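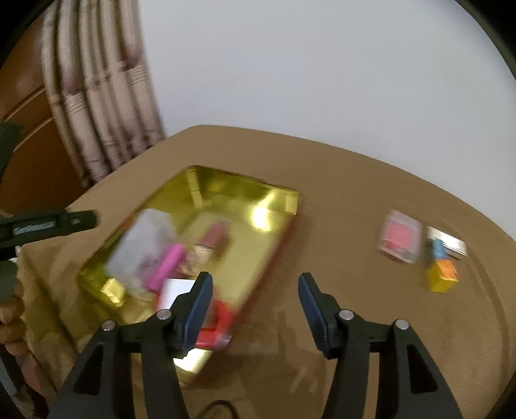 Ticket 3458
Product: Wiver gold tray, rectangular, shallow
Opened by: customer, Fivville
Status: Closed

First message

Hi Stekano people! I bought the shiny gold tray from you in January for all the little stuff that collects on my table (lipstick, small boxes, cards, the usual), and I love it, but I've got two problems. First, it slides. Every time I reach in for something the whole thing scoots across the tabletop, and I'm worried about scratches, on the table more than the tray. Second, there's a dull patch on the floor of the tray, near the middle, that won't wipe off. I've tried a dry cloth and then a damp one. It looks sort of greasy when the light hits it, and the sloped sides are still as bright as the day I opened the box, so I don't think it's the finish wearing out. Could it be makeup?

Also, and this is more of a grumble, things keep ending up next to the tray instead of in it. Is there a divider that fits?

Reply from Stekano support

Thanks for writing in. Please check the underside and tell us if the four clear feet are still in place. For the dull patch, take everything out, put one drop of dish soap in a bowl of warm water, wipe with a soft cloth and dry right away. Please don't use glass cleaner, vinegar or anything gritty. The only divider we carry is the Quansah insert, item 186.

Second message

Okay, so I emptied the whole thing onto the table and flipped it over. Two feet left! One of the missing ones was stuck to the tabletop under a pile of mail, and the other is gone for good, I think. That explains the sliding — it was sort of skating on one end.

The soap did about half the job. The patch is smaller but I can still see a ring, the size of a lipstick base, so I'm pretty sure I know who did it (me). Can I go over it again or will that take the gold off? And can I please get new feet?

Reply from Stekano support

You can repeat the soap and water. Let the damp cloth sit on the ring for a few minutes first, and don't scrub. A set of replacement feet is on its way, no charge. Peel off the old ones and clean the corners before you stick on the new set, then leave the tray upside down overnight.

Third message

Feet came, feet are on, and the tray stays put now even when I'm digging around for something in a hurry. The ring came off on the second try with the cloth trick. I did have to go over the corners twice to get the old sticky stuff off — maybe add that to the instructions?

I measured for the Quansah insert and decided to skip it. My frosted plastic box takes up a lot of the floor and I'd have to find it another home. I'll just try to be better about putting things back.

You can close this one. Thanks for the feet!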